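Home Collections Storage Forms Contact

Comics store, Langat annexe: inspection checklist
Period: November

1. Shelving. Bays level, anchors tight. PASS. Bay 6 anchor re-torqued.

2. Box load. Short boxes stacked no more than two high. FAIL. Three-high stack in the Ileck newsstand run; bottom box bowed at the handle slots.

3. Count. Register 1,455 issues, of which 1,175 bagged and boarded. PASS. Remainder on the re-bagging list.

4. Small items. Premiums and loose giveaways kept off the comic shelves. PASS.
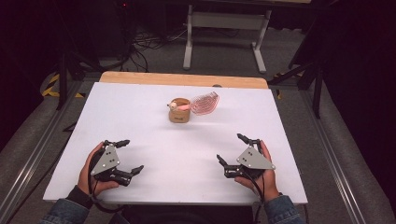 Small paper cup and pink-and-red coil on white board.

5. Bags and boards. Trikton sleeves checked for yellowing and rippling. PASS with comment. Tape flaps on the oldest batch are lifting and could catch a cover when an issue is withdrawn. Replace from the next carton of 600.

6. Egress. Aisle and exit door clear. PASS. Step stool returned to its hook.

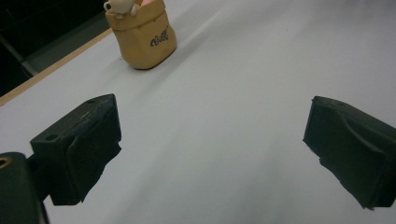 7. Handling area. Staples, spine and centrefold are to be checked with the issue flat and fully supported. Square-bound annuals need a cradle. The surface should be smooth, matte and pale, as with the grey-white tabletop in the photo, so that paper flakes and rust specks show up. No adhesive residue permitted. PASS.

8. Environment. Jodico logger reading and within calibration. FAIL. Calibration label missing; logger to be swapped before the next inspection.

Items 2 and 8 remain open.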